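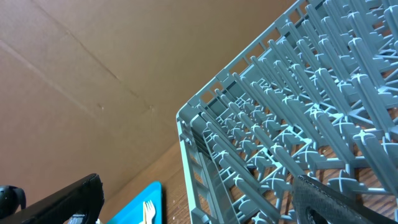
Fork-to-rack demos: policy goes to the right place, then stops above the tines

I'm teaching a two-finger arm to take a plastic fork off a tray and put it in a dish rack. All demonstrations are by remote control with a leader arm. There is one camera, at the wrist. The rack is the gray-green kind with rows of upright tines, the tray is bright blue, and everything sits on a wooden table with cardboard behind it.

I recorded in two batches. The first was in January and the second was last week. After throwing out the ones where I dropped the fork or hit the rack, I have 21 good demonstrations. Each is between 15 and 40 seconds long. I know that isn't many, but a simpler task (fork from tray to cup) worked fine with fewer.

What happens when I run the trained policy:

The arm finds the fork and picks it up most of the time. It moves over to the rack without trouble. Then it slows down above the tines and hovers. Sometimes it drifts a little left and right. Once in a while it goes down and lets go, but usually it stays there until I stop it. If I push the arm down an inch by hand while it is hovering, it often finishes the job by itself.

Training loss looks normal. I trained for the default number of steps and then for twice that, and the behavior was the same. I also tried lowering the playback speed, which made the hovering longer.

Things I have not changed: the rack position (taped corners), the lamp, the camera mount. The tray moves a few inches between demonstrations on purpose.

Is this a case of not enough data, or did I record it badly? I would like to know before I spend another weekend on it.

Posted by biro_bench
Wednesday, March 6, 2024

cisternas_arm

You recorded it badly, but in the usual way, so it can be fixed.

Play back your own demonstrations and watch only the part above the rack. I would bet that you stop there in nearly all of them. When you drive by remote control you move over, stop, look at the tines, decide which gap to use, and then go down. While you are stopped, the camera view barely changes and the commanded motion is close to zero. The policy sees that same view and learns that the right thing to do is hold still. The few frames where you start down look almost the same as the many frames where you wait, and the waiting frames win.

Your push test fits this. An inch lower, the view matches the part of the demonstrations where you were already on the way down, so it keeps going.

I had the same thing last year putting pegs in a block. One of my demonstrations was 3,298 frames and more than a third of that was me sitting still. I had no idea I was doing it until I plotted the joint speeds.

What I would do, in this order:

Plot joint speed against time for every demonstration. Any flat stretch longer than half a second near the rack is a problem.

Trim those stretches if your tool lets you cut from the middle of an episode. Leave a few frames so the motion doesn't jump. If the arm drifted during the pause, check that the positions on each side of the cut are close. If they aren't, drop the episode.

Record new ones where you choose the gap before you start. Decide while the fork is still on the tray. Then make it one slow motion from the tray to the rack with no stop. Slow is fine, stopped is bad. Practice it 5 times without recording first.

Use the same gap every time for now. If you use a different gap in each demonstration and nothing in the view says which one is wanted, the policy has several answers for the same picture. Some methods handle that and some average them, and the average of two gaps is a tine. The left and right drift you describe sounds like this.

Don't train longer. You already did and it didn't help.

kirnen77

more data. 21 is nothing. get to 100 and see if it still does it

also your fork is probably too light colored, mine never saw white parts until I painted them

stumard_lab_bench

I agree with most of the first reply. I want to add something about the wrist camera, because it will limit you even after you fix the pauses.

With only a wrist view, the policy judges its height above the rack from how large the tines look and how they line up with the fingers. A dish rack is a hard object for this. The rows repeat, so shifting over by one row gives nearly the same view. The tines are all one color. You can also see the table through the gaps, so there is a second surface behind the first one. From high up at a steep angle, small changes in height don't change the view much. That is exactly where you say it gets stuck.

There are two cheap ways around it. One is a second camera, fixed to the table or to a stand, looking at the rack from the side. It doesn't have to be a good camera. It has to be in the same place every time, and it has to show the gap between the fork and the top of the tines. In my setup this helped more than doubling the number of demonstrations did. You will have to record again, because your old episodes don't have that view.

The other is a marker on the rack. A strip of colored tape on the rim next to the gap you want gives the policy something that isn't repeated. Put the tape where the wrist camera still sees it when the fork is held over the rack. Check this by looking at the recorded video, since the live view on some tools is cropped differently from what gets saved. The drawback is that the policy will depend on the tape. For a first working version I think that's fine.

On leader arms: check whether yours has play in the wrist joint. If the leader moves a few degrees before the follower does, you will make small back-and-forth corrections above the rack without noticing, and those get recorded as actions. Hold the leader still for ten seconds and look at the saved values. They should be flat.

If your arm has a mode where you can hold it and move it directly, try that for comparison. People place things more smoothly that way, because they can feel the fork touch the rack. The problem is that your hand gets into the wrist camera view, so the video is no good for training as it stands. What I do is record the motion by hand, then replay it with my hands away and save the video from the replay. The objects have to be put back in exactly the same place first. It takes about twice as long per episode.

I don't agree that the number is the main issue. I'd rather have 21 clean ones than 100 with a stop in the middle. After you fix the stops, adding more will help, mostly with the tray moving around.

I can't say if the color of the fork matters. You wrote that pickup works most of the time, so I would leave it alone.

biro_bench

Thanks. I plotted the speeds as suggested. Every demonstration has a flat part over the rack, and the worst one is almost six seconds. All the episodes together come to 2,952 frames in the January batch, and when I marked the still frames it was more of them than I want to admit. The second batch is a little better.

I was also switching gaps. I thought variety would be good.

My plan is one gap, tape on the rim, no stopping, and all new recordings. The leader arm was flat for ten seconds, so there's no play there that I can find. I don't have a second camera yet. I'll try without one first and post what happens.

One more thing in case somebody knows. When I trim in the middle of an episode, do the timestamps need to be rewritten, or does the training script only use the frame order?

cisternas_arm

Depends on the script. If it loads video frames by timestamp, rewrite them, or you will get the wrong picture for the action. If you are recording everything again, skip the trimming.

Contact us | Posting rules | © 2024 Kirnen Help Boards | Back to top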